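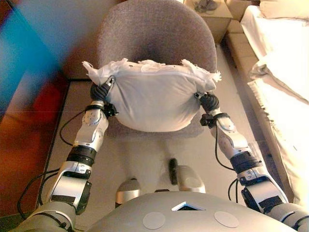
Thread: Are the Daza chaplaincy certificates worth anything?

tavion_c
My parish in Brarkville is pushing the Daza course for anyone who wants to do hospital visiting. It costs $400 and takes 3 months online. The blurb says graduates are "recognised across the region". Recognised by whom? I emailed twice and got the same brochure back both times.

Josefina Lucero
I did it in April. The readings on grief were good and the tutor, Chang-ho Yoo, knew his stuff. It helped me sit with people without filling every silence.

tavion_c
Glad you enjoyed it, but did the hospital care that you had it?

Josefina Lucero
They asked for my police check and a letter from my priest. They never looked at the certificate.

baltasar
So $400 for some readings. The library at Rodell has most of that list for free. I'm wary of anyone selling a title in ministry, and "certified spiritual companion" sounds like something off a cereal box.
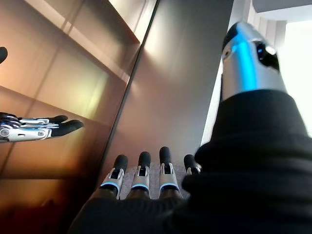
Re: Are the Daza chaplaincy certificates worth anything?

estela_i
Bit harsh, Baltasar. There were 19 of us in my group and most had never been trained in anything. Supervised visits are worth paying for.

baltasar
How many supervised visits?

estela_i
Two.

baltasar
Right.

estela_i
Two more than you get from the library. Nirkitz offers a longer program through the diocese, but you need a degree to get in, and plenty of good visitors haven't got one.

tavion_c
I'll ring the hospital's pastoral care office before I pay anyone. If they can't name the body that recognises it, I'm keeping my money.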